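Clear storage bin

A clear storage bin is an open or lidded box of see-through plastic, used around the home for clothes, linen, toys and craft supplies. Its great charm is wonderfully simple: the contents show through the walls, so a favourite jumper can be spotted without unpacking anything!

Sizes vary a good deal. Small bins of 2 litres suit socks and sewing bits, while the big ones hold up to 50 litres and will swallow a winter doona. Most have a rounded rim, comfortable to grip and kind to fabric pulled across it.

Cloth can go in folded, rolled or simply bunched. Folding keeps creases tidy, and rolling lets every colour be seen from the side. Bunching is the quickest of all - a fine choice for cleaning cloths and play clothes. Dark fabrics such as navy and teal can look nearly black through the plastic, so many households sort them by shade or add a label.

The organiser Adesuwa Usman of Stododthorpe championed the bins in her booklet The Honest Cupboard, which lists 137 household uses. Her neighbour Nnamdi Balogun later added a chapter on timber floors, where a bin should be lifted

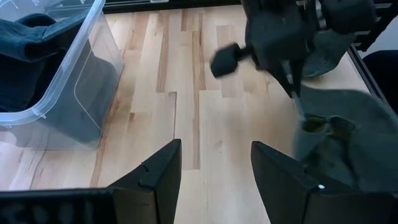 and set down again, never dragged, as grit caught under the base can scratch the finish.

Related articles
Linen cupboard
Laundry basket
Clothes folding
Timber flooring
Stododthorpe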